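Building letters out of bars and arcs

March 10, 2019

I have been spending my evenings with a set of plastic letter pieces. The idea is simple: straight bars and curved pieces in bright colors, and you lay them out until they make a capital letter. Agata Bassi lent me hers after I kept asking about it in September.

The word I picked was BRAIN. It's a good one for this kind of set. Only the B and the R need a curve, and everything else is straight. I write the word on something white in black marker and stand it at the back of the table, so I don't have to keep the shapes in my head. White table, white wall behind, and the colors are easy to find.
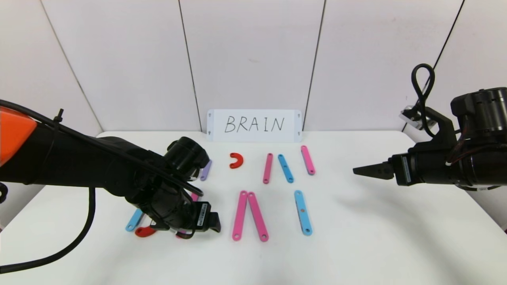 The word at the back, with the pieces out in front of it.

The A took me longer than it should have. Two bars lean together well enough, but the crossbar wants to be shorter than the legs, and if you grab the wrong one it sticks out on both sides. The N is easier. I do the two uprights first and drop the diagonal in last.

I don't match colors. Crescencio Salinas came by and thought every letter should be one color, which looks nice, but then you spend the night hunting for one more blue. I'd sooner have a mixed B and get on with it.

The bars have rounded ends and round holes in them. I like the surface – it's matte, with a fine texture to it, so you don't get glare off the lamp. They do end up on top of each other, and a pale one under a bright one is easy to miss. I now spread the stacks out before I start a word.
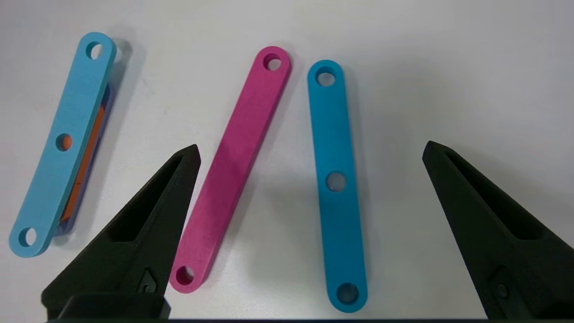 Light blue on top, with orange and pale purple under it. Pink next door.

Next I want to try something with an S in it, which will use up the curves fast. Agata wants the set back at some point, so I may do that one this week.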